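Print | E-mail

Skurkurdale talk, 2020-10-26 – speaker notes

Slide 4. Start with the fault. On run 83 of 200 the hand stopped responding with the fingers open and the arm still powered. The log showed error 1091, lost signal at the wrist. It took us 12 minutes to clear it.
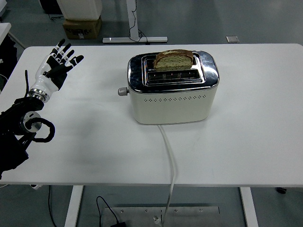 Photo: Jondden / Wunow project

Slide 5. Point out the toaster and the bread in the rear slot. Then the black cable looped at the arm joint. Ours had worn through inside the sleeve, where you couldn't see it.

Say what we changed – a new cable, a Schumacher clip, and a stop button that also cuts power to the toaster. Pause for questions.

Print | E-mail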